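4. Setting the slave address on the Clorora gateway

1. Power the gateway down and pop the front cover off. I use a small flat screwdriver, gently!
2. Set the DIP switches to the address you want. Mine is 34.
3. Power up again and wait for the green light.

Note: two devices on one address will both go quiet, and you'll blame the cable (I did, for a whole afternoon). 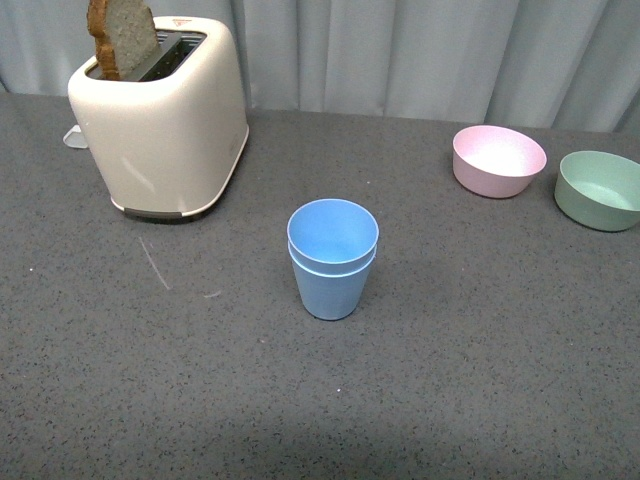 Kodikara

4. Open the Brokeck tool, pick Modbus RTU and set the timeout to 500 ms. I go up to 2000 on long runs.
5. Read register 689. If you get a number back, you're talking!

Caution: don't swap the A and B wires with the power on. Inmont units label them the other way round, so check first.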